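Lalgate Household Words - README

Word list for small everyday objects, room by room. Started by Zoi Vlachopoulos, now kept by me (Younes Chraibi). Plain text, one entry per line. Use it for vocab cards, spelling lists, whatever.

What's in it
300 entries in the main file, 80 of them with a second regional name. Kitchen is the best covered. Bathroom is ok. Garage is thin - send stuff.

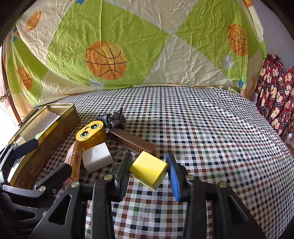
Fields are word, plural, room, other names, note. Tab separated, NOT commas, becuase the notes are full of commas. Empty field = nobody filled it in yet, doesn't mean there is no other name.

Sources
Mostly Zoi's notebooks from teaching evening class in Kamden. 50 entries came out of the old Drotuvar list, those are marked D in the note field. Spelling is American all the way through. If you find a "colour" left over from Drotuvar, tell me.

Known problems
- "cloth" vs "rag" vs "towel" still a mess
- plurals for tongs, scissors, tweezers - field says "same", should probably say "plural only"
- 3 duplicate lines in bathroom, will fix Thursday
- some notes are just a question mark. Those are mine
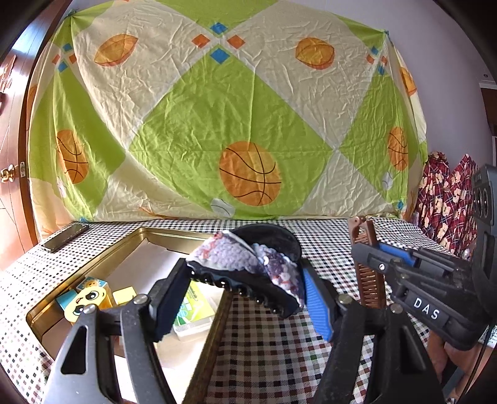
Adding words
One word per line, lower case, pick a room from rooms.txt. No brand names. If a thing lives in two rooms pick the one where you'd look first. Don't sort the file by hand, the script does it and yours will get overwriten.

License
Free to copy and change, keep both names on it. Next version August, probably with the garage filled out.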